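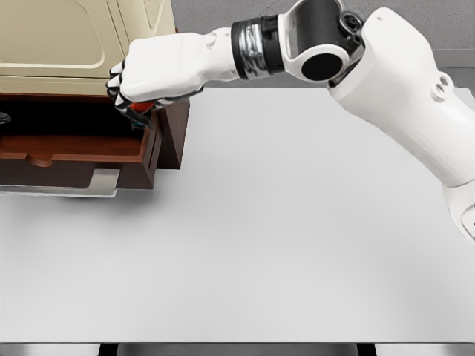 Spring walk-through, kitchen and back hall, Tudska cottage
14th April

I do this list twice a year, once now and once in November, and I've started typing up my comments so I stop losing them on the backs of envelopes. Steal it if you rent out a place too!

Smoke alarm, kitchen: OK. Loud as ever. New battery anyway.

Smoke alarm, back hall: FAIL. Pressed the button and got a sad little chirp. The date on the back says it's past replacing, so a new one is on the shopping list (same Hondano model, so I can reuse the bracket).

Wall cabinets, fixings: OK with a note. I pull down on each one with both hands, pretty hard. The one by the window moved a hair, so I took everything out and tightened the screws. Recheck in 4 weeks.

Cabinet doors and hinges: FIX. Two hinges loose, one door rubbing. I always forget which way the little side screw goes and make it worse first.

Child latches, under sink: FIX. One snapped. Guests do bring toddlers, and the dishwasher tablets live down there — I've moved them to the top shelf until the new latch comes.

Outlets by the sink: OK. Test button tripped it, reset was fine.

Extinguisher: OK. Needle in the green, pin in, bracket solid. It's a Massawe, the small one, and it hangs by the door, well away from the stove.

Stove: OK. All 5 burners light on the first try. Anti-tip bracket still catching the back leg (get down on the floor with a flashlight, you can't tell from the front).

Range hood filter: dirty. Really dirty. Soaked it overnight and it came up great.

Hot water at tap: 118 last fall, didn't get to it this time. Thermometer is in the other house.

Back step and rail: FIX. The rail wobbles at the bottom post. I've ordered the long Clarnik bolts, part 606, because the short ones just chew up the wood.

Flashlight in drawer: dead. Every single time!

Spent so far: 70 dollars, before the alarm. Still to do is the dryer vent, which I'm saving for a day when it isn't raining sideways.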